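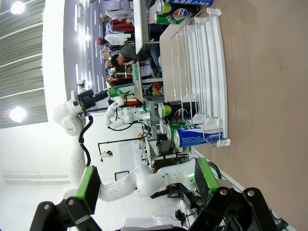

Mullitz adds wire can racks to its kitchen storage line

November 6, 2020 – Home storage company Mullitz has added a can rack to its kitchen line. The rack went on sale today through the company's website and at 44 stores that carry the Leblanc range.

The Leblanc can rack is a slanted frame of thin white wire rods, fitted with white plastic clips and end stops. Cans lie on their sides with the lids facing out. When a can is taken from the low end, the ones behind it roll forward. The rack can stand on a table, a pantry shelf or a counter, and it needs no tools to put together.

"People told us they had cans at the back of the cupboard that they had forgotten they bought," said Gilles Leclerc, head of product at Mullitz. "They wanted to see what they had and get at it with one hand. That was the whole request, and we tried not to add much to it."

Mullitz based the design on a survey of 2,758 customers carried out in October. Drinks were the item most often named as hard to store, ahead of canned vegetables and soup. Many of those who answered said they bought drinks in mixed packs and wanted to keep different kinds on one rack.

The rack comes in two sizes. The smaller one holds 12 standard drink cans and the larger one holds 18. Both take cans of different brands side by side, as long as the cans are the same width. Slim cans can be used with a narrower set of clips, sold separately.

The clips come off for cleaning. Mullitz advises wiping the rods with a damp cloth and drying them before the rack is filled again. Glass bottles should not be stored on it.

"The end stop took us the longest," said Bastien Arnaud, who led the design work. "A full can is heavy for its size, and it picks up speed on a slope – even a short one. We changed the angle several times before we were happy with it."

Orders placed online are packed and shipped by Jindix. Stores will receive further stock as it is needed, and replacement clips and end stops can be ordered through the Mullitz customer service desk.

Press contact: Gilles Leclerc, Mullitz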